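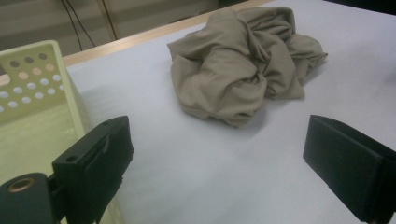

Beige cloth in a loose heap on the white table.

Laundry day at Galley
June 15, 2021

Noemi Bassi and Leire Cantero sort and fold the linens and work clothes for the Galley guest rooms. In August the job moves to a bigger room upstairs – until then it all gets done at one table. Thin fabrics like this are smoothed out by hand first, then folded in thirds and stacked by color. Nearly 433 pieces went through last month.

Text by Leonardo Vitale. More galleries are on the Galley news page.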